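### 4.2 Tidying small objects

The tabletop task asks the machine to clear personal items from a pale work surface and place each one in a marked zone. Demonstrations were recorded with hand-held grippers in the Sala workroom, and the policy was then run on the Alteo arm without further tuning. We collected 501 demonstrations across 19 object pairs. Each pair sets a hollow, rounded item next to a flat one with a handle, as in Figure 3. 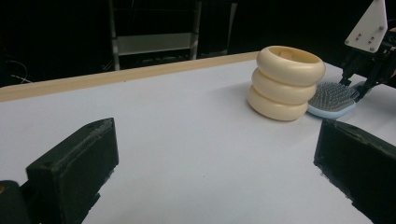
**Figure 3.** Hollow ringed object and hairbrush at the far side of the table, with the near gripper jaws empty.

Objects that touch account for most of the errors. When the policy closed on a brush handle, the neighboring item was often pushed out of reach, and the trial was scored as a failure even if the brush itself was placed correctly. Of 52 evaluation trials, six ended this way. Bristle pads gave less trouble than expected - the fingers tended to slip along the rim and settle on the handle.

A person clears the same table in a few seconds and seldom looks twice. The Fesach baseline, which plans each grasp from a fixed overhead view, was slower than our policy but moved fewer neighboring items. We take this as evidence that contact between objects, and less so grasp quality, limits current systems on chores of this kind. Section 4.3 repeats the test with the Pedlow bin set.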